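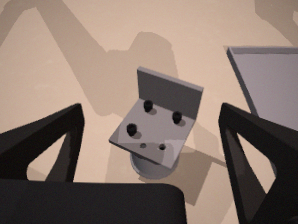 Bracket, three pegs, two fingers: a moment from the simulated bench.

News > Workshop notes > Learning systems

4 min read

The bracket that ate our winter

Readers who skipped the August issue will need to know that we are teaching a robot to pick up a bracket. Readers who did not skip it will be wondering why we are still at it.

The short answer is that the learning system at the heart of Zollik wants examples, and it wants them the way a teenager wants toast. It doesn't follow instructions. You show it somebody doing the job, then you show it again with everything shifted a little, and at some point it starts having opinions of its own. Most of its early opinions were bad.

So we've been making examples. The whole of this batch was recorded in simulation, in the Udara bench, where nothing can be dented and the parts never roll under the radiator. One of us steers the arm by hand controller, takes hold of the bracket, carries it over to the tray and lets go. Then the bench resets with the bracket turned a few degrees and the light moved, and off we go again. It is a bit like a video game designed by someone who had games described to them over a poor phone line.

The final tally for the batch was 328 recordings. After checking, we kept 324. Two of the rejects were filed twice under the same name, and we had a perfectly good argument about which copy was the original before throwing out both. The other two were mine. In one I put the bracket down with great care on the wrong side of the tray wall. In the other I answered the door.

Dardo Godoy did the lion's share of the steering and has developed what can only be called a style. He comes in low, waits with the fingers open either side of the part, and then closes them so slowly that you find yourself leaning towards the screen. We worried about that pause. A system that learns from Dardo will learn to dither like Dardo, and it has no way of knowing that he was reaching for his tea. We talked about trimming the waits out of the recordings. In the end we left the short ones in and cut the ones where a biscuit was plainly involved.

The bracket itself is a more awkward customer than it looks. It's an L shape, so it has a tall side and a flat side and will cheerfully be gripped by the wrong one. The pegs stick up exactly where a careless finger would like to go. A plain block would have been finished before the leaves came down, but nobody at Akolgo, who will be using all this in the end, has ever asked us to pick up a plain block.

We also varied the shadows, which got a laugh when I put it on the plan and less of one when I explained how long it would take. The arm throws a great dark shape over the table, and an early version of the system treated it as part of the furniture. It steered round it. Very polite, quite useless. The newer recordings have the light coming from all over the place, and the steering round has become rare enough that we now call each other over to watch.

Next comes the real arm at Bostamel, with a real bracket and a real tray. We expect the first day to be humbling. The plan is to record a smaller batch there, steered by hand as before, and mix it in with the simulated lot to see how much of each the system needs. Dardo has asked for a chair with arms. I have asked for someone else to get the door.

If you'd like a turn at the controller before we pack up the Udara bench, put your name on the sheet by the kettle. Left-handed people are especially welcome, as every recording so far was made by the right-handed and it shows.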